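Woler Project FAQ

What is Woler, in one breath?
It's my attempt to get a robot arm to do kitchen chores from a short spoken request, without me hand-coding every single move. I run it with Samer Matar out of our little lab in Lomport.

How does it learn?
By copying us! One of us steers the arm through a chore, we save the whole run, and the model learns to guess the next move from what the camera sees. We've saved 178 runs so far.

Does it work?
Pretty often, yes. In our last round we gave it 100 tries on chores it had practiced and it finished most of them. New layouts are a lot harder (and a lot funnier to watch).

Why do you shuffle the items between runs?
If the mug always sits in the same spot, the model just memorizes the spot. We found this out the hard way in March, when it kept reaching for a cup I'd already put away. Now we move everything after every run, and the model has gotten much better at looking before it grabs.

Why is the camera overhead?
Fewer things hide behind other things. Nabil Boutros wanted a side view too, and we may still add one.

What does a layout look like?
Pretty crowded! We like cookware, food and dishes all sharing the table.
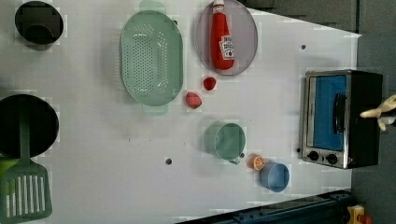
A layout with the toaster oven on the right and the ketchup on its plate.

Can I get the data?
Soon. I'm still cleaning up the labels, and 10 of the runs need to be redone. Check back on a Tuesday, that's when I post updates.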